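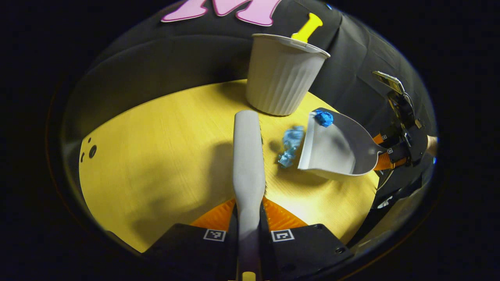 Sweeping up, and other small jobs

I like pictures of cleaning up more than pictures of clean rooms, and this gallery has finally gotten big enough that I had to cut it back. My folder had 3,446 photos in it when I sat down in May, and I told myself I'd stop at 2,000 and then just kept deleting (it felt great!). What's left is 400, spread over a bunch of pages, and this page is the one for brushes, dustpans, wastebaskets and paper. Lots and lots of paper.

Click on any title for the bigger version. The captions are mine, so if something is spelled wrong or filed in the wrong spot, blame me and write to me through the contact page.

Blue paper, gray dustpan
The round table, with the long-handled brush and one crumpled blue ball sitting right up on the rim of the dustpan. The other wad is a lighter blue and looser, and it's still on the wood. I love a light-colored tabletop for this kind of thing, you can see every scrap on it.

The white wastebasket
Ribbed all the way down, with a rolled rim, and a yellow bone shape sticking out of the top at an angle. I have a weakness for a ribbed wastebasket. The smooth ones look fine in the store and then they show every smudge by the end of the week. And that yellow next to the white – so cheerful!

Black cloth and pink letters
I kept this one for the color. Black fabric hanging in folds, big pink lettering up top with a bit of an M in it, and then the pale wood in front. Bit-na Moon wants me to paint my laundry room in those exact colors and I'm maybe halfway convinced.

Four little holes
For the table people, because you do write to me. Four small dark holes near the left side of the tabletop, one of them bigger than the rest. Úna Tierney fills holes like that on everything she owns. I'd leave them alone, I think a table can have a few holes in it.

My own brush, back porch
Bought at Fonlow the year I moved in, and the bristles have a permanent lean to the left from me always sweeping the same direction. I tried soaking them in warm water and combing them straight. They leaned again by dinner.

Dustpan on a nail
Thongchai Srisuk's kitchen, behind the door. He hangs his by the handle at hip height so he never has to bend for it, and I went home and did the same thing that night. Mine is a little crooked.

Paper balls, a whole row of them
Left over from wrapping a set of glasses for my sister. Tissue crumples up soft and pops open again, but regular printer paper stays in a ball and rolls under the stove if you give it half a chance. Construction paper is somewhere in between and leaves color on your fingers.

Under the radiator, before
I know, I know. A pen cap, two rubber bands, a birthday candle and enough fluff to knit with.

Under the radiator, after
Took me most of a morning and a bent coat hanger with a sock on it. The candle went back in the drawer.

Innes Carnegie's broom closet
Everything on hooks, the biggest things at the back, cloths folded on the shelf. I asked for a picture of it messy and was told there isn't one – so you get the neat one, and I get to be jealous.

Two wastebaskets, one room
One by the desk for paper and one by the door for everything else. Nuanchan Hemmin's idea, and it does work as long as guests can tell which is which. Last winter somebody put an orange peel in with the paper and I didn't find it for a while.

Lip of the dustpan, close up
If the front edge is chipped, the dust goes right under and you end up with that thin gray line on the floor that you chase backward across the room. I've been using this one for years with a chip in it and I still haven't replaced it.

More on the next page, which is sponges and dish racks. The laundry pictures are coming once I've gone through them, and there are a lot of socks.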